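From: Mervin Sandhu
To: etton-hardware list
Subject: Re: Front panel and fan wiring on the older towers

Gordon Fortin wrote:

> Two of the Etton towers now stop at power-on with a fan error. Both were
> cleaned in March. The fans spin when I feed them from a bench supply, so I
> don't think the motors are bad. Is there a list anywhere of which header
> the firmware watches? The Worudmont sheet only covers the newer boards.
> Also, do we care about the order of the drive power plugs?
>
> Gordon F.

Gordon,

The firmware on those boards reads the tach signal from the CPU fan header only. The rear header supplies power but its tach pin is ignored at startup. If the two plugs get swapped during cleaning, the CPU cooler still spins, the rear fan still spins, and the board reads a case fan where it expects the cooler. Our rear fans idle below the alarm limit, which would give you the stop you describe.

Check in this order:

1. Unplug the tower and hold the power button for a few seconds.
2. Trace the cooler lead by hand from the fan to the board. Don't go by sleeve color. The replacement coolers from Turcotte use a different color order on the same pinout.
3. Look at the plug itself. A three-pin plug fits a four-pin header, but the speed control line is left open and the fan runs at full speed.
4. Read the speed in the setup screen. Anything under 3000 on the cooler at cold start means the lead is on the wrong header or the tach wire is broken.

Most of the broken tach wires I have repaired failed within a few millimeters of the crimp. Pull on the plug body and leave the wires alone.

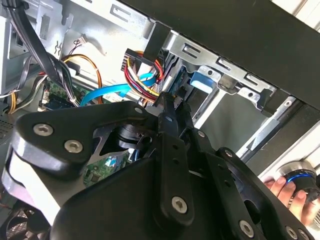

Small connector in among the wiring, case open.

On drive power: order along the chain makes no electrical difference. Load does. Keep no more than four spinning drives on one chain, and put the optical drive on the other. Noura Nassar measured the drop at the last plug with 13 machines on the Ziltesix bench and saw nothing out of range at four drives. At six, two machines were marginal during spin-up.

For the main board connector, seat it until the latch clicks, then look at it from the side. A plug that sits slightly high at one end will boot and then reset under load. I have logged that fault more often than any failed supply.
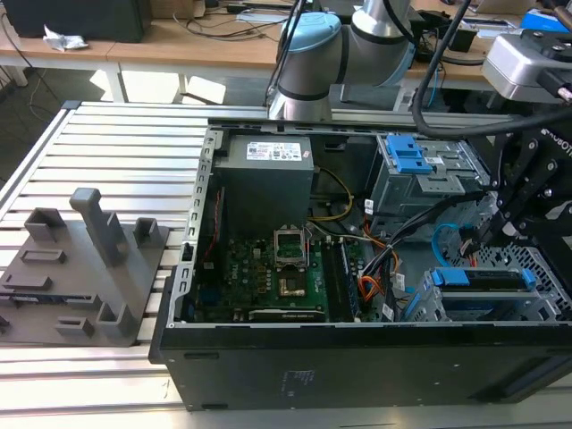

Does the fan alarm limit reset when the setup battery is removed?
It goes back to the factory value, so write down the current setting before you pull the battery and enter it again afterward.

Two corrections to the old notes while I am at it. The wait after power-off is given as 84 seconds in one place and 30 in another. Use 30. The longer figure came from a supply model we no longer stock. The header table on the second page also has the front and rear case fans reversed. Océane Carrier has the source file and will fix both.

If the lead is on the right header and you still get the stop, send me the board revision printed near the last memory slot and the firmware version. I have one spare cooler lead here with known good crimps and can send it over to Etton.

Mervin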